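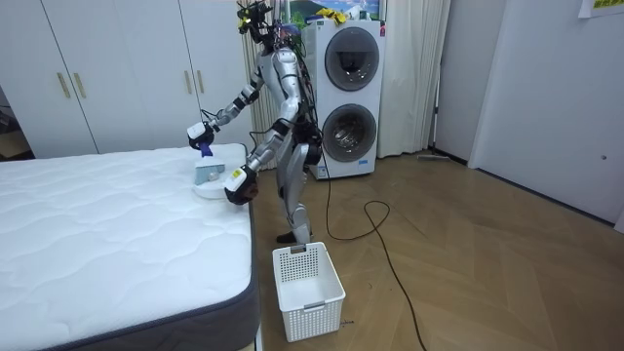

Blue cloth in the upper gripper, empty basket on the floor by its feet.

I've spent most of this month on one bug, and as I promised a few of you I'd write it up when I found it, here goes. It's a long one, so get a tea.

The short version is that our robot could see perfectly well and could move perfectly well, and it still kept putting cloths down in places where it was sure there was a bed and there wasn't. Hanane called it a philosophy problem. It was a timestamps problem (it's nearly always a timestamps problem, isn't it?).

Some background for anyone new. Our stack is called Gilley and it's split into three bits. Perception takes the depth and colour data and builds a little map of the surfaces nearby – bed, floor, basket, the front of the wardrobe. The planner takes that map and decides where the hands should go. Then the controller, which is my bit, turns the plan into joint commands 300 times a second and tries not to do anything silly. Henrique wrote most of the planner and I've been rude about it in the past, so I want it on record that this one was nothing to do with him.

The task we use for testing is very dull. Pick up a small cloth, carry it over the mattress, put it down or drop it in the basket, go again. Cloth is a horrible thing to plan for. A mug is where you left it and the shape you left it, but a cloth hangs off the fingers however it likes, and the bottom corner touches down well before the gripper does. So we don't plan to a grasp pose at all for the release. We plan to a height above the surface, and we lean on the map to know where the surface is.

And there's the catch. If the map says the mattress is a bit higher than it is, the hand lets go early and the cloth flutters off somewhere. If it says the mattress is lower, the hand keeps pushing down, and quilted mattresses are soft enough that the force check doesn't complain until you're properly in there. We were getting both! Sometimes within a couple of minutes of each other, with the same bed, the same cloth and the same code.

I did what everyone does and blamed calibration. I recalibrated the head, then the wrists, then the head again. It made me feel busy. The errors moved around a little and didn't shrink.

Next I blamed the quilting, which seemed a much cleverer idea. White bedding is hard for depth sensing, there's so little for it to hold on to, and I had a lovely theory about the wavy stitching confusing the plane fit. I spent a whole afternoon swapping in a more forgiving fit and wrote a very smug commit message. No change. I've left the new fit in, mind you, it's nicer code.

What got us there in the end was Rachid, who was looking at something else entirely. He'd been building a replay viewer (it's called Budico, don't ask) so that you can scrub through a run and see the map, the plan and the joint angles all lined up. He scrubbed through one of my bad runs and asked why the bed was moving.

The bed was moving. In the map, I mean. Every time the torso leaned forward, the mattress surface tipped up a touch, and when the torso came back it sank again. We were taking each depth reading and placing it in the room using the latest joint angles we had, when we should've been using the joint angles from the moment the reading was taken. Standing still, there's no difference. Leaning over a bed with both arms out, there's a big one.

The fix was small. We keep a short history of joint states, look up the two on either side of the depth reading's timestamp and interpolate. I set the history at 2,000 entries, which is far more than it needs, and I don't care, memory's cheap. If there's no joint state close enough, we throw the reading away and wait for the next one. Before, it would quietly use whatever it had. I've gone off code that's quietly helpful.

I also added a check I should've had from the start. While the robot leans, the map of anything fixed should stay put, so now it watches the floor and shouts if the floor appears to tilt. It's test number 304 in the suite and already my favourite.

Still on the list:

The second arm. It's planned as if the first arm weren't carrying anything, so a long cloth can get in its way.
Replay of old logs. Some have no usable timestamps for the joints, and I think I'll just have to bin them.
The controller's smoothing, which adds a lag of 10 milliseconds that I keep promising to write down somewhere. There, written down.

Henrique wants to try folding next. I've asked him for a week off first.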